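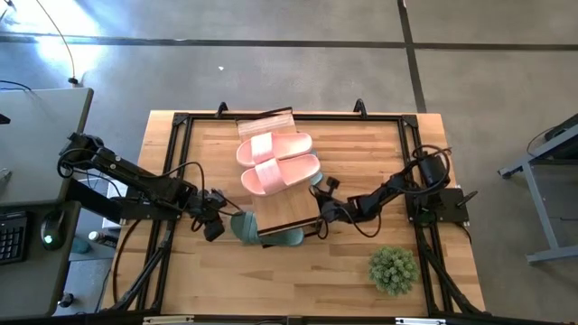
Renurora Opens Summer Footwear Collection Program With Furkard

Renurora, the regional reuse and recycling network, announced in February that it will begin collecting worn slides, flip-flops and other molded summer footwear through a partnership with the retail group Furkard. The program will open at 80 Furkard stores and will accept footwear of any brand, in any condition, at no charge to the customer.

Pairs that are fit for further wear will be cleaned and passed on to Renurora's thrift shops. Footwear that cannot be worn again will be sorted by material and sent to Plinitetti, a processor of foam and rubber, where it will be ground for use in floor mats and playground surfacing.

"Summer shoes are cheap to buy and hard to repair, and for years our shops had to turn them away," said Kelly Quintana, director of Renurora. "With Furkard we now have enough collection points to make a separate stream worthwhile."

Results of the Trial

The agreement follows a trial held last year at 8 stores, during which customers returned about 4000 pairs. The share suitable for resale was higher than the partners had planned for, and Renurora has added a second sorting shift as a result. Returns were strongest in the last weeks of the season, particularly in towns near the lake.

"Our store teams asked for a simple process, and that is what the trial gave them," said Norbert Bednárik, head of store operations at Furkard. "A customer can hand over a pair at the counter during any opening hour. No receipt or membership card is required."
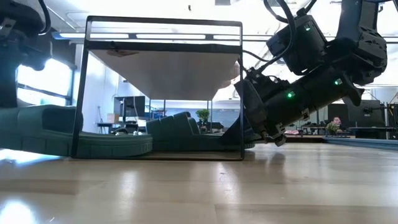
Wooden tabletop with a black metal frame standing on it.

How to Take Part

Customers are asked to tie or band each pair together and to remove loose dirt before drop-off. Single shoes will be accepted for grinding only. Leather sandals, rubber boots and sports shoes are outside the scope of the program and should continue to go to Renurora's regular clothing banks.

Schools, swimming pools and campgrounds that expect to collect at least 200 pairs may request a direct pickup. Requests are handled by Jozefína Danko in Renurora's logistics office and should be made two weeks in advance.

Proceeds from resale will support the repair workshop at Kļaviņa, where Renurora offers evening courses in shoe and bag repair. The partners will publish collection totals by store at the end of the season.

Press Contact

Kazimír Kollár, Communications Office, Renurora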